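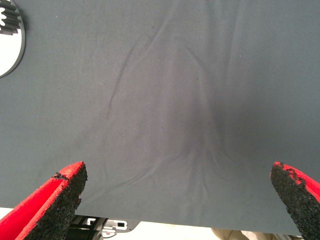 Why does my gripper lose its hold halfway through a lift and then report error 3602?

Svend Lauritsen
On a Sarnus controller that code means the fingers closed further than expected, so it thinks the part is gone. Check the finger pads first – worn foam slips. Then raise the grip force from 35 to 78 percent and run it at low speed with the guard closed.

Plerell
Had this too. New pads fixed it for almost 2000 cycles, then it came back. Never found out why.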